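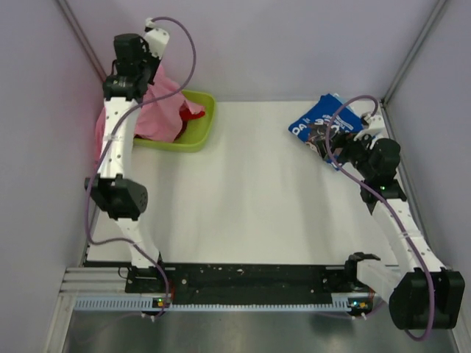 Fig. 7.1 Pink cloth spilling over the rim of a green tray on a white work surface, with a blue snack bag to the right.

Chapter 7
Sorting, Folding and Putting Away

By the time you reach this chapter you will have washed a good many things, dried them, and perhaps even ironed one or two, and you may be feeling that the hard part is over. I am sorry to say that a great deal of household work is lost at exactly this point. The clean clothes sit in a heap, the heap is moved from bed to chair and back to bed again, and by the end of the week half of it needs pressing and the other half has been worn straight off the pile. My old teacher at Vorkville, Suha Geagea, used to call this the long last yard of the wash, and she gave it a whole term of its own – a decision I thought very odd at sixteen and have come to agree with entirely.

We shall take the work in the order in which it usually meets you at home. First comes the surface, then the tray or basket, then the single garment, and after that the drawer or shelf where the garment is going to live.

Look again at Fig. 7.1 and think about what shares the space there. A tray of cloth and a bag of something to eat are a very ordinary pair, and most of us have folded the washing with a biscuit close by (I certainly have). All the same, food and clean cloth are better kept apart, and in the practical work for this chapter you will be asked to clear away anything edible before you begin. You will also be asked to notice which items lie wholly inside their tray and which hang over the side, as the hanging ones are the first to slide to the floor when somebody carries the tray across the room.

Key words for this chapter: hem, jersey, pleat, topstitching, pucker, crease.

7.1 Knowing the garment before you fold it

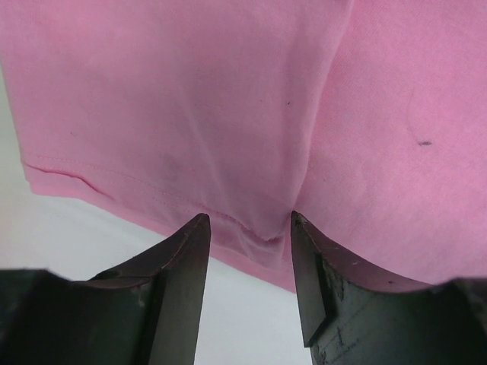

Jersey is a knitted fabric, and it behaves quite differently from the woven tea towels you practised on in Chapter 6. A woven cloth will generally lie where you put it, while a knitted one stretches a little under your hands, curls at the edges and likes to go its own way. For this reason we begin with the hem, which is the steadiest part of a T-shirt and the easiest to find by touch. On the pink shirt the line of stitching runs a short way above the folded edge, in a thread of much the same colour, and towards the left a small pleat has been caught in the hem where the cloth tucks over itself. If you folded the shirt like that, the pleat would be pressed in by everything stacked on top of it. Run a finger and thumb along the whole hem first, ease out any tuck you meet, and only then lay the shirt flat. While you are there, look the front and back over for marks. There is a small dark speck on this one, and a short smudge further across, and either would be a good reason to put the shirt to one side and look more closely before it goes into the drawer.

Activity 7A
Work with a partner. You will need one T-shirt each and a clear table. With your eyes closed, find the hem, then the side seams, then the shoulders, and tell your partner when you think you have each one. Change places and try again with a shirt of a different thickness. Write two or three sentences in your notebook on which part was hardest to find. Keep the shirt on the table when you have finished, as you will want it for section 7.2.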